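Nostier Glossary of Operating Room Terms
Data card, version 2

Summary
The Nostier glossary is a list of 128 terms used in operating rooms, with plain-language definitions in American English. It is intended for medical interpreters, transcription staff and writers of patient leaflets. The list is maintained by Saqib Butt and was last revised on May 2, 2020.

Contents
Each entry has a headword, a definition, a part of speech and a note on usage. Entries are grouped under 15 headings. Spelling variants are listed under the main form. 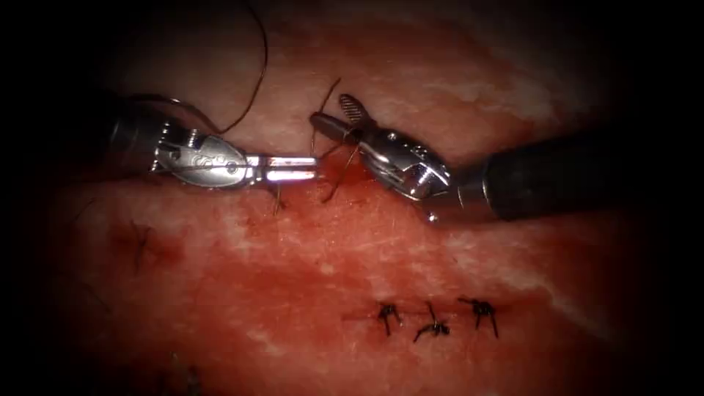 Definitions were drafted by Jozef Van Acker and checked by a second reader before release. Everyday words are preferred wherever they are accurate. The entry for "jaws" covers the gripping parts at the tip of an instrument, such as the straight, narrow pair of a needle driver, while "shaft" and "wrist" have separate entries. Trade names are excluded.

Known limits
Dental and veterinary terms are not covered. In 12 entries the usage note is still missing.

Terms of use
The glossary may be copied and adapted for teaching, provided that Nostier is credited. Corrections should state the headword and the version number.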